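Newsletter: Looking at Buildings

The Ploron Library, and why I keep going back

14 comments
Share

I went to the Ploron Library meaning to stay for half an hour and came out when they were switching off the lights on the upper floor. If you have been reading this newsletter for a while you'll know I'm a pushover for a good staircase, but this is something else again, and I've been boring my family with it ever since!

The library sits on the old tannery ground at Todell, between the canal and the backs of the houses on Cornon Street. For years the plot was a car park with a burger van on it. The architect, Na-rae Bang, grew up two towns along and had parked there herself, and when she won the job she asked to keep the long brick wall on the canal side, which everyone else had drawn out of their schemes. So you come at the building along that wall, with nothing to see but brick and sky, and then the wall stops and you are suddenly under a great timber roof that comes down almost to the height of your shoulder. I put my hand up and touched it. So did the man behind me. 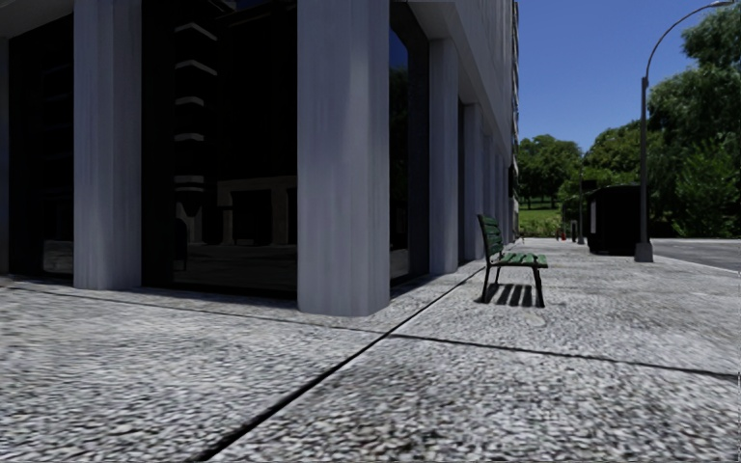

Inside, the roof goes up and up. It is carried on 16 trusses of pale larch, each one a slightly different shape from its neighbour, so that the ridge seems to drift from one side of the room to the other as you walk. Bang told a packed talk at the library in January that she had wanted the feeling of being under an upturned boat, and that her engineers had asked her, very politely, whether it could be a simpler boat. It couldn't, and I'm so glad. The joints are all on show. You can see where the timbers are notched into each other, and the carpenters have left their pencil marks on some of them (look at the underside of the fourth truss from the door, where there is a sum and what I take to be a tea order).

The staircase, since I promised myself I'd get to it, runs up the inside of the old brick wall. It is wide, wide enough for two people to stop and talk while a third squeezes by, and the treads are shallow, so you find yourself climbing slowly. Halfway up there's a landing with a window seat looking over the canal. On my first visit a teenager was asleep in it with a chemistry book on his chest. On my second there was a woman knitting. I have yet to get a turn.

Then there's the reading room. It takes up the whole of the top floor at the canal end, with 61 seats, and light comes in from a long slot on the north side that you can't see from where you sit. On a dull day the room glows. I don't know how else to put it. The tables have a green linoleum top that is kind to the elbows, and every lamp has its own little brass switch with a very satisfying click. It's quiet, but it's the sort of quiet where someone can blow their nose without being glared at.

I do have grumbles. The lift is tucked behind the returns desk and I walked past it twice. The café chairs look wonderful and weigh as much as a calf, and dragging one over a polished floor makes a noise that goes through the whole ground floor. And I think the entrance doors are a shade too modest after all the drama of that roof. A friend who came with me disagreed and said she liked going in by something the size of a house door. We argued about it over a scone.

What I keep thinking about is the garden court, which doesn't appear in any of the drawings that were published before the building opened. It's tiny, a square with one multi-stemmed birch, a bench around it and a rill of water along one edge. The children's library opens straight on to it. Soon-im Ra, the landscape designer, persuaded the team to give up a storeroom for it quite late on, and she chose the birch herself at a nursery, walking round and round it in the rain, so the story goes. There are ferns in the shady corner now, and small muddy footprints going in and out of the door, and a mop kept handy. I sat there until my coat was damp.

Upstairs again, do look at the handrail. It is oak, made by the Bae workshop, and it changes shape as you go: flat on top at the bottom of the stairs, then slowly rounder, so that by the reading room it fills your palm. I went up and down it three times with my eyes half closed, and I can't have been the first, because the member of staff at the desk just smiled and said "the rail?"

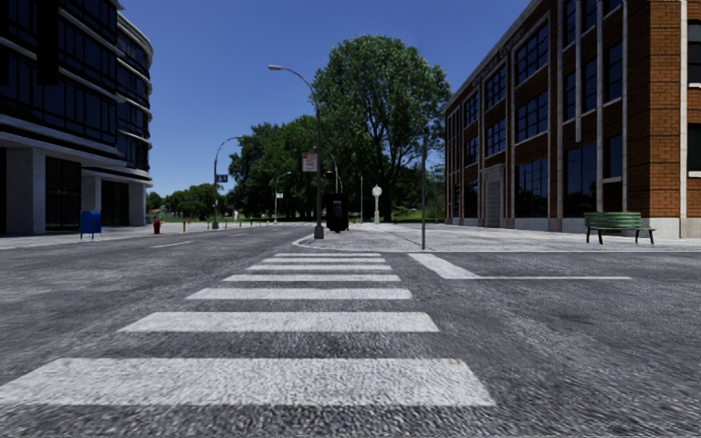
If you'd like to go

The library is open every day except Monday, and entry is free. You don't need a card to use the reading room, though you will need one to borrow. It's a ten-minute walk from Todell station if you follow the towpath, and I'd urge you to come that way, as the brick wall does its work best when you've had it beside you for a bit. By road you arrive at the side and miss the whole performance.

Readers' visit

I've arranged a small group visit on Fri 7 November, starting at 10 in the morning by the end of the wall. Na-rae Bang's office is sending someone to take us up to the gallery under the ridge, which isn't normally open, and we'll finish in the garden court if it stays dry. There is one steep ladder, which you can skip. Reply to this newsletter with your name and whether you want the ladder or not, and bring a warm layer for the court.

Share
22 likes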